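Planning for Everyday Places
Session notes: The street market as a piece of the city
16 May 2022

Before you read: these notes go with the walking session, so bring them along if you can. The two maps (Taka and Pallel) are in the course folder. You need the Taka map for the exercise near the end.

Where we are in the course

Last time we looked at bus stops and sidewalks, mostly as things a city builds once and then maintains. Markets are a wonderful change of pace because a market gets built again every time it opens. The same patch of ground is a road at five in the morning, a shopping street by nine and a parking lot by evening. I think this is one of the best subjects in all of planning, and I hope some of you will pick it for your term paper!

When we say "street market" in this session we mean regular trading from stalls on public ground, with some kind of permission. Permanent covered halls come up next week. Food trucks and single carts we treat separately, because the permits usually work differently.

Our two cases

Taka is a river town with one big weekly market on Rahman Street. The street is closed to traffic for the day. There are 69 marked pitches and the market has been on the same street longer than the street has had a sewer. Buses are sent around by the bridge.

Pallel is a newer district with a smaller market, 19 pitches, on Erard Square. It runs on most days, the square has no through traffic, and the paving was laid with the market in mind. There are sockets in the ground for canopy poles and four power points under hinged lids.

On paper Pallel should be the easy one. It has the room, the power, the drains. But go and stand in both (please do, at different hours) and you will find Taka crowded by ten and Pallel rather quiet until the schools let out. Keep that in mind as we go, and be suspicious of quick explanations. Students nearly always say "Taka has more stalls" and stop there. Ask what came first.

Part one: the pitch

A pitch is the rectangle of ground a trader is allowed to use. Everything in market planning comes back to this rectangle, so get comfortable with it.

Frontage is the side facing the customers. Depth is the distance from front to back. Most fee systems charge by frontage, and that has a strong effect on how stalls look. If you pay by the foot along the front, you go deep and you go high. If you pay a flat fee per pitch, you spread out to the last inch, and usually a little past it.

Taka charges by frontage. Pallel charges a flat fee. Look at the two and see if you can spot the difference before checking the fee sheets. In Pallel, pitches are all the same size, which keeps the paperwork short, but a trader with a single table of eggs pays the same as one with a full run of shoes. The egg seller tends to give up in winter.

A third system, charging by what is sold, exists in many places. It lets a city go easy on fresh food, for example. It also leads to long arguments over what a thing is. Is dried fruit fresh food? Is a potted herb a plant or a vegetable? If you write rules of this kind, write them with the person who has to enforce them at seven in the morning standing beside you.

Part two: the aisle

The aisle is where the public walks. For a single row of stalls against a building, we use a clear width of 11 feet in this course, and for two rows facing each other, 16 feet. These are our working numbers for the drawings, so please use them even if your own city has something else.

Clear width means clear. Measure from the outermost thing on one side to the outermost thing on the other, and that includes crates set out front, signs on the ground, awning ropes and people waiting in line. The line is the part everyone forgets. A popular bread stall can take a third of the aisle just with the people who want bread. Some markets handle it by putting the busiest stalls at corners, where a line has somewhere to go. Others put them in the middle on purpose, so that customers pass everyone else on the way. Both approaches can work, and I love that a whole street can feel different after swapping two stalls.

A few things to check on any aisle plan:

Can a stroller and a wheelchair pass each other at the narrowest point?
Where does the fire lane run, and does anything in it have wheels?
Which shop doors open onto the aisle, and are they open for business that day?
Where do people stop to talk?

The last one sounds soft, but mark it on your plan anyway. People stop at the edges of shade, at steps, and wherever two aisles meet. If you leave no room for it they stop all the same, and the aisle jams.

Part three: the edges of the day

Most complaints about markets have to do with setting up and packing down. Trading hours themselves are fairly peaceful. So a plan that only shows the market at noon leaves out the hard part.

For Rahman Street the order is: barriers, far-end traders, middle, near-end traders, last vans out, open. It has to go that way around because there is only one way in. A trader who turns up late with a pitch at the far end cannot get a van to it, and has to carry everything by hand. There is a rule about this and it is three lines long. Read it, it is in the folder – it is one of the clearest pieces of local rule writing I know.

Erard Square can be entered from three sides, so there is no order at all. People arrive when they like. That is pleasant for the traders and less so for the neighbors, who hear vans over two hours in place of one. The noise complaints in Pallel come almost entirely from this, and you could fix a good deal of it with a start time and nothing else.

Waste belongs here too. Decide who takes the cardboard. If the answer is "the city," decide where it is stacked and until when. Wet waste from fish and produce needs a drain and a hose point, so those stalls get placed first and everybody else fits around them. On the Taka map the drains are the small black squares. You will see that the fish stalls have sat beside them for years without any plan saying they should.

Part four: who gets a pitch

Three common methods: by seniority, by lottery, and by mix. Seniority rewards the people who kept the market alive through bad years, and makes it very hard for a newcomer. A lottery is open to anyone, and can leave you with nine stalls of phone covers. Mix means the market office decides how many of each kind of stall it wants and fills those places one kind at a time. It takes more work and more trust.

Taka uses seniority, with a short row kept for casual traders who sign up on the morning. In March this row is often where new traders start, when some of the regulars are still away. Several of the established stalls began there. When you read about markets, look for this kind of side door. A system with a strict front door and a good side door can be quite fair in practice.

Pallel uses a mix, reviewed once a year. The weak spot is the review itself. The list of categories was copied from a covered hall and has a place for a watch repairer, never filled, and no place for cooked food.

Exercise (in pairs, bring it to the next session)

Take the Taka map and close the north end of Rahman Street for pipe work. You lose the first stretch up to the bakery. Fit as many of the existing pitches as you can, using our aisle widths. Show the set-up order. Then write half a page to the traders explaining what changes for them. Write it as you would want to receive it. No planning terms, please.

You may shrink pitches, but if you do, say what the fee should be. You may use the side lane by the river, but look at the slope first.

Reading

The Taka market rules, all of it. It is short.
The Pallel category list, first page only.
Your own notes from the sidewalk session, especially the bit on shop doors.

One more thing on depth and height
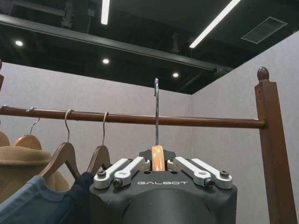 Stall types use their rectangle in very different ways, and your pitch plan should allow for that. Produce lies flat and wants a wide front. Tools and kitchen goods can go in steps, low at the front and higher at the back. Clothing goes up: a wooden hanger beneath a horizontal brown rail needs only a sliver of width, so a rail can run straight back into the pitch and carry a lot of stock on a very short frontage. In a town that charges by the foot, like Taka, a clothing trader does well out of this, and on a flat fee it makes no difference at all. What a rail does need is room beside it for someone to stand and go through the hangers, and that person is often standing in your aisle. So when you draw clothing stalls, add a standing strip inside the pitch, on at least one side of each rail, and label it. Drawings are due at the start of the session, on paper, with both names on the back.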